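ままごと台所の縮尺と置き場所について
生活デザイン演習 最終報告
3月27日（水）提出
班員：キリアン・モーザー、シルヴァナ・ビッテンコート

1. はじめに

この演習の課題は「身近な道具を六週間見つづけて、何か言えるようになること」だった。ほかの班が椅子や傘や駅の券売機を選んでいくあいだに私たちは出遅れ、残った候補がままごと道具と文鎮だった。文鎮は動きが少なすぎるという理由で落ちた。

ままごと道具は、台所をまるごと小さくしたものだと思われている。私たちもそう思って計画書に「縮尺は統一されていると考えられる」と書き、指導の先生から赤ペンで「本当に？」と返された。本報告の大半はこの赤ペンへの返事である。

調べたのは次の二点。ひとつは、皿や器具に対して食べ物がどのくらいの大きさで作られているか。もうひとつは、人はそれを台のどこに置きたがるか。後者については学内でアンケートをとり、143件の回答を得た。うち数件は自由記述欄に昼食の感想しか書かれていなかったが、回答は回答なので数に入れてある。 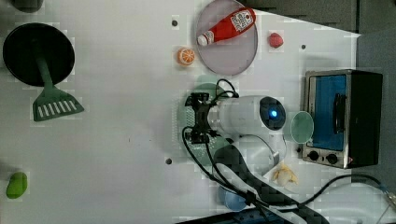

2. 縮尺の問題

まずケチャップである。丸皿の上に斜めに寝かせてあり、皿に料理がのる余地はあまりない。実際の食卓で大皿にケチャップのボトルだけを出されたら客は帰ると思うが、ままごとの世界では主菜として通用する。アンケートで「皿にのせるもの」を自由に選んでもらったところ、果物を抑えてケチャップが上位に来た。理由欄でいちばん多かった言葉は「赤いから」だった。

皿の左のオレンジは切り口を見せている。房の筋まで作ってあるのに、切った残りはどこにも用意されていない。右のいちごは小さい。小さいのだが、いちごなのでそれで正しい。この種の道具では、正しい大きさのものがかえって部品の紛れこみに見える。シルヴァナは二週目までいちごを何かの取れた部分だと思っていた。

右手のオーブントースターは、銀色の枠に青い窓、黒いつまみが二つという堂々とした姿で、台の上ではたいへん偉そうにしている。では先ほどの丸皿はこの中に入るか。私たちの見立てでは無理である。入れるつもりで作った人もいないだろう。器具は器具、皿は皿として別々に小さくされていて、互いに相談した形跡がない。計画書の「統一されていると考えられる」は、ここで取り下げる。

3. 置き場所の問題

次に配置を調べた。比較の基準として、ビッテンコート案（通称「コンセイソン式」。彼女の祖母が住んでいた通りの名前だという）と、モーザー案（通称「ロスタッハ式」。由来は本人が教えてくれない）の二つを立てた。前者は「使う順に、手の動く向きに沿って置く」、後者は「似たものを近くに置く」という考え方である。

どちらも言葉にすると立派だが、現物を前にすると困る。ロスタッハ式ではバナナと豆のさやを近くに置くことになるのか。どちらも植物で、どちらも細長い。キリアンは「色が違う」と言い、シルヴァナは「色で分けるなら豆は水切りと同じ仲間になる」と言った。この議論に一コマ使った。
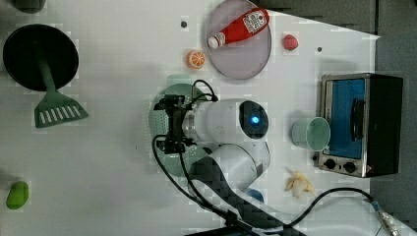

図2　品数を増やした配置。左に緑のフライ返しと黒いフライパン、右にトースター。

図2ではフライ返しの柄がフライパンのほうへ向いていて、この二つだけは料理をする気があるように見える。コンセイソン式の言い分がいちばんよく通っているのもこのあたりだろう。一方、薄緑のカップはトースターの手前で横倒しになり、その下に皮を広げたバナナがある。皮は最初からむけた姿で作られている。むく楽しみは製造元がもう済ませてくれたわけで、遊ぶ側には食べる段階しか残っていない。

左下の豆のさやは、どちらの方式でも最後まで行き先が決まらなかった。アンケートでも「豆はどこに置きますか」の問いは無回答が目立ち、書いてくれた人の答えは「あいているところ」だった。方式としてはこれがいちばん実用的かもしれないが、名前を付けると三つ目の章が必要になるので、見なかったことにした。

4. 水切りについて

当初の計画では、水切りは付属品の項で一行だけ触れる予定だった。ところが三週目から私たちは水切りの話ばかりするようになった。底に小さな穴が並んでいる。水を使わない遊びの道具に、水を切る穴が一つずつ開けてある。この律儀さは評価されるべきだと思う。
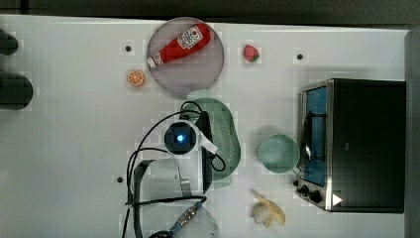 図3　丸皿の下側に縦向きに置いた水切り。皿の上はケチャップ。

細長い楕円形なので、縦に置くか横に置くかで台の使い方がかなり変わる。図3のように縦にすると、皿から手前へ一本の道ができる。洗って、盛る、という順番に見えなくもない。もっとも、道の先の皿で待っているのはここでもケチャップであり、洗う必要があるのはどう考えても隣のいちごのほうである。いちごには緑のへたも付いていて、準備はできている。

天板の黒い穴についても書いておく。アンケートの途中で「あの穴は排水口ですか」と聞かれたことがあり、それ以来、水切りを穴のそばに置きたがる人が出た。穴はただの穴だと説明しても納得してもらえなかった。道具の配置が道具以外のもので決まるという、本演習で得られた唯一の学術的な発見だと私たちは考えている。先生の意見はまだ聞いていない。

5. 費用

班の予算は1,000円だった。支出はアンケート用紙の印刷代と、回答のお礼に配った飴の代金で、435円が残った。残金は演習室に返却する。飴はもう少し買ってもよかった。昼食の感想が減ったかもしれない。

6. まとめと反省

縮尺はそろっていない。食べ物どうしでもそろっていないし、器具と皿のあいだではもっとそろっていない。それでも回答者の多くは「台所に見える」と答えた。丸い皿があって、つまみの付いた四角いものがあれば、人はだいたいのことを許すらしい。

配置については二つの方式に優劣をつけられなかった。班員が二人で方式も二つだったのが敗因で、多数決が成立しない。次に同じ演習をとる人には奇数の班を勧める。

反省点として、方眼紙を下に敷いて置き場所を記録すべきだった。「皿の左」「皿のもっと左」という記述がノートに並んでいて、清書のときに自分たちでも区別がつかなかった。また、本物の台所との比較は行っていない。キリアンの下宿の台所を使う案は出たが、本人が当日の朝に取り下げた。

8月の展示会に出すかどうかは未定。出す場合、豆のさやの扱いを先に決めること。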